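The Red Tray Has Rules Now

I should say at the outset that I never wanted a system. Systems are for people with labelled spice jars and a view on grouting. But at some point in January I stood on the plastic carrot in bare feet, at six in the morning, holding a full mug, and by the time I'd finished mopping I had become someone who wanted a system.

The culprit, as ever, was Gata. She came to us from my friend Miroslava Koubek with one bag of food, one blanket and what was described as "a few bits". She is a medium-sized dog with a large-sized estate. Things turn up under the bath mat. Things turn up in my work bag, which is how I came to place a damp rubber bone on the table in front of my manager, Igor Kollár, while looking for a pen. He moved his papers a little to the left and carried on talking about the budget.

So, the tray. I bought it years ago for carrying drinks into the garden, back when I imagined we'd be the sort of household that carried drinks into the garden. It spent its life wedged behind the baking sheets, falling out whenever anyone wanted a baking sheet. Now it lives by the sink and it is where the toys go at the end of the day. They get a wash in the evening if they need it, and they stay on the tray until morning. That's the whole system. It cost nothing, unless you count the tray, and I've long since stopped counting the tray.

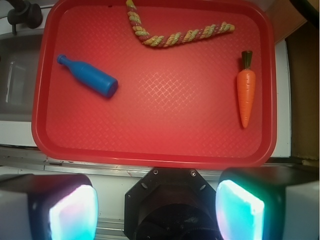
My sister-in-law Soo-ah thinks dog toys have no business on a worktop. She has said so twice, once in person and once in a message with a link to an article. I did read it. It recommended a dedicated washing-up bowl, a dedicated brush and a dedicated drying rack, and by the end I felt I should be looking into a dedicated kitchen. I've compromised on a separate brush. It hangs on its own hook and my husband used it on the roasting tin within the week.

The washing itself is dull but I'll tell you what I do, as Maribeth asked in the comments last time and I went off on a tangent about gutters. Hard plastic gets hot water, washing-up liquid and a going-over with the brush, paying attention to any ridges, where the really historic dirt lives. Rope is more of a nuisance. I soak it in a bowl, squeeze it until I'm bored, rinse it and squeeze it again. Some people put theirs through the machine. I did that once, and picked coloured threads off my pillowcases until Easter.

The other rule is that only a few toys are out at any one time. The rest go in a bag on top of the wardrobe, and every so often I swap them over. Gata greets each returning object as if it had come back from the war. I'd love to claim this as my own idea, but it came from Svatopluk Procházka at the end of our road, whose terrier, Iker, is so well behaved that I find him slightly sinister. Svatopluk also told me he spends two minutes every night looking his dog's toys over for damage. I laughed at that and then, naturally, started doing it.
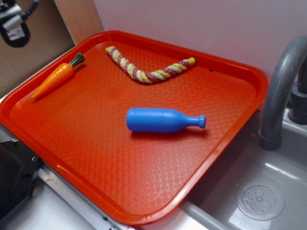
What I'm looking for is anything that could come off and be swallowed. Gata has form here — there was an evening with the ear of a felt rabbit that I don't intend to relive, and the vet's receptionist still asks after it. Plastic I check for cracks and sharp edges, mostly with my thumb. With rope it's the ends that matter, and ours has got to the stage where the yellow tip has frayed and there are a few loose fibres along the twists. I've been trimming it with the kitchen scissors (yes, Soo-ah, I wash them). I give it another fortnight before it goes in the bin and a replacement is slipped in under cover of darkness. She always knows. She'll carry the new one about at arm's length, so to speak, for a day or two, with the expression of someone sent the wrong sandwich.

I did look at buying a proper toy box. The pet shop had one with a bone-shaped handle and TREASURES painted across the front, and I stood before it for longer than I'd like to admit. Then I thought about where it would go, and what would end up being kept in it, which in this house would be phone chargers and a single glove. I bought a bag of carrots instead. Real ones. Gata isn't interested in those at all.

Next time, the gutters. I did promise.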